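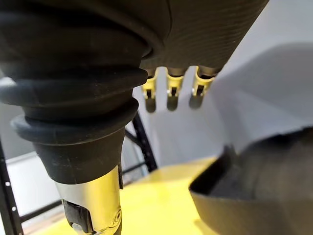 La mano robótica del club Pledley, con sus tres dedos metálicos de tono dorado, en el taller de Prikow.

¡El club de robótica Pledley ya tiene mano! Los estudiantes del taller de Prikow presentaron en enero el proyecto que los ha tenido ocupados todo el curso: enseñar a una mano robótica de tres dedos a agarrar objetos blandos, de esos que se doblan y se escapan en cuanto uno los aprieta mal.

En el grupo trabajan 37 alumnos, repartidos en dos turnos de tarde. «El primer día todos querían mover los dedos a la vez y aquello parecía un piano», recuerda entre risas Annick Rolland, profesora de tecnología y coordinadora del club. Ahora cada equipo prepara sus propias pruebas y las comenta con los demás (a veces hasta bien pasada la hora de cierre).

Obinna Danladi, alumno de último año, se encarga de ajustar la fuerza del agarre. «Con una tela gruesa hay que ir muy despacio, y cuando sale bien lo celebramos como un gol», cuenta.

El siguiente paso es el torneo escolar de Flastport, donde Pledley competirá por primera vez y llevará dos equipos. Los entrenamientos siguen abiertos al público a partir de las cinco de la tarde.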